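Residents' Forum, Czarnecka House
Board: Shared Spaces and Furnishings
Topic: Wall finish and fittings for the children's luggage corner

W_Baran
Members will recall that the alcove beside the family lounge is to be fitted out for children's luggage and soft toys before the June arrivals. The working group has 428 pounds left for the fittings. I should be grateful for views on two matters: whether the wall panels should be patterned or plain, and whether toys should hang from hooks or be kept in a closed box. Replies will be put before the house meeting.

T_Krawczyk
I would ask that plain panels be given proper consideration. The lounge already has a striped carpet and the corridor has the Wesance wallpaper, which several residents find tiring. A bold check on three sides of a small space would be too much. A pale grey or cream panel would also be easier to match if one had to be replaced.

Genowefa_K
With respect to Mr Krawczyk, I cannot agree. The alcove is used chiefly by children, and the present cream paint shows every mark made by a suitcase wheel. A pattern is more forgiving. I am in favour of red.

R.Bednarek
On the question of hooks, I would support a bar fixed to the back wall. When my grandchildren stay, their dolls are invariably at the bottom of a bag when they are wanted. The height of the bar requires thought, however. If it is set for adults, the children will ask for help each time, and if it is set too low the toys will rest on whatever is stored beneath.

T_Krawczyk
A lidded box would avoid the difficulty of height altogether. It would also keep dust off. I note that the hooks in the boot room have come loose on 2 occasions, and the repair was charged to the house account.

W_Baran
The boot room hooks were fixed directly into plaster. The proposal for the alcove is a bar on a rail, and I do not think the two cases are comparable. May I ask whether anyone has a view on a shelf? The Clima catalogue lists a wire one, item 957, but I have not been able to see it in person.

Teresa_Z
I would speak in favour of plaid panels together with a hook bar and a wire shelf. I consider the effect cheerful, and the dolls are kept clear of the floor.
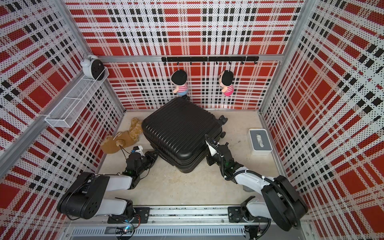 Plaid panels, with dolls on the hook bar and the suitcase below.

I would draw attention to the position of the mesh basket on the left wall. A clock may be stood on it, as there, and children leaving for an early train would have the time in front of them.

T_Krawczyk
I am obliged to Ms Zieliński. My opinion of the pattern is unchanged, and I observe that the teddy bear is on the floor. A box would accommodate a bear far better than a hook would.

Genowefa_K
That is a fair point as regards bears. Could we not have the bar for dolls and a low box for larger toys? Cidoda sells one with a soft-closing lid.

R.Bednarek
I would second that. I would also ask for the panels on the back wall only, should the full three sides prove unacceptable to members.

T_Krawczyk
I could accept the back wall only, provided the box is plain.

W_Baran
Thank you all. I shall request prices for the back wall alone and for all three sides, together with the bar, the wire shelf and a plain lidded box. Members wishing to comment on the height of the bar are asked to do so in this thread before 6 this evening.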